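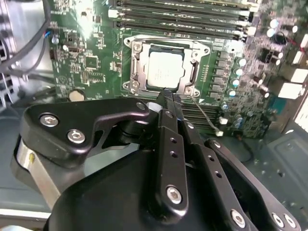

Pince robotisée au-dessus d'une carte mère, à proximité du support de processeur. Atelier de Kamitz.

Visite du site de reconditionnement informatique de Kamitz
Compte rendu de la délégation, 19 septembre 2024

La délégation, composée de 14 représentants du personnel et de l'encadrement du site de Grinau, a été reçue par M. Igor Brzozowska, responsable de l'atelier. La visite portait sur l'introduction de cellules robotisées au poste de démontage des unités centrales et sur ses effets pour les équipes.

L'atelier compte quatre cellules, dont deux affectées aux interventions sur carte mère. Selon la direction du site, environ 70 % des machines reçues transitent désormais par l'une d'elles. Les opérateurs conservent l'ouverture des boîtiers, le tri des composants et la décision de réemploi. Les gestes répétitifs de précision, à l'origine de plusieurs signalements de douleurs au poignet, sont progressivement confiés aux bras.

M. Nuwan Paul, opérateur devenu référent de cellule, a présenté son nouveau poste. Il passe une part importante de sa journée à surveiller les reprises et à corriger les trajectoires lorsque le modèle de carte change. Il juge le travail moins fatigant pour les mains, mais plus soutenu sur le plan de l'attention – point sur lequel la délégation a souhaité revenir lors de l'échange final.

Les questions ont porté sur la classification des référents, qui n'a pas encore été révisée, et sur la formation. Celle-ci est assurée par le prestataire Lachance, en binôme et sur le temps de travail. Les représentants de Grinau ont demandé communication du programme détaillé.

Une seconde visite est prévue en décembre sur le site de Hornonthorpe.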